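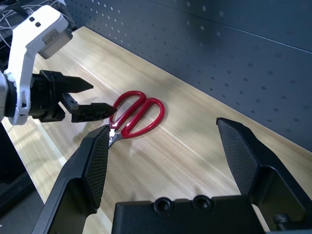 Revwood Bench Automation / Cell Support / Tickets

Ticket 486
Subject: Right gripper stops before it closes on scissors
Cell: two-arm bench, pegboard side
Status: Open, waiting for part
Priority: raised from normal to high (safety)

Problem as reported

The task is to pick up the red scissors from the table with the right arm and hand them to the left arm. The right arm goes down to the scissors with the fingers open. Then it stays there. The close command is sent, the log shows it as accepted, but the fingers do not move. After 10 seconds the program gives the message "grip timeout" and both arms hold position.

The left arm is waiting near the handles at this moment, so there is not much free space between the two grippers. Please keep this in mind when you read the safety note further down.

Software: Sovar controller, the version installed in January. No change was made to the task program after that.

Log

08:40 Repeated the task from the start position. Same result. The fingers stay wide open and the message comes.

08:55 Moved the right arm up by hand control and sent open and close from the panel. It works. Fingers close fully and open fully. So I think the motor is good.

09:20 Ran 10 picks with a foam block in place of the scissors, same position on the table. 8 were good, 2 stopped with the timeout. It means the object is not the reason, but with the scissors it fails more often. I do not know yet why.

09:45 Checked the finger pads. The texture is clean and the screws are tight. I cleaned the pads with a dry cloth anyway.

10:10 Compared the wrist angle in good and bad picks. In both bad picks the wrist was turned further than in the good ones. The scissors need this larger turn because of the direction in which they lie.

10:30 Turned the wrist slowly by hand control while sending close again and again. At the large angle the command is lost. When I hold the gripper cable with my hand near the connector (arm stopped, drives off, then only the gripper supply on), the command is received. I believe the cable is damaged inside, close to the plug. From outside nothing can be seen.

Safety note

At 10:35 the fingers closed by themselves, when I already released the cable and no new command was given. My hand was outside. Probably the old command was kept in the gripper and was executed when the contact came back. This is the reason for the higher priority.

Until the ticket is closed:
Do not reach between the fingers when the gripper has supply, also not when the arm drives are off.
Use the foam block for all tests. No scissors or other sharp objects.
Left arm must be in the park position before somebody works on the right gripper.

Next steps

Replacement cable is ordered from Grultavance. Please do not take the cable from the left arm, it has a different length.

After the change, repeat the 10 picks with foam at the large wrist angle, and only then with scissors.

I also asked Sovar support if the controller can cancel an old close command after a timeout. In my opinion it should do this in every case. No answer until now, I will add it to this ticket when it comes.

Related: ticket for the Tennant bench, where the fingers also moved late after a connector was plugged in again. It was closed as "operator error". I would like to open it again.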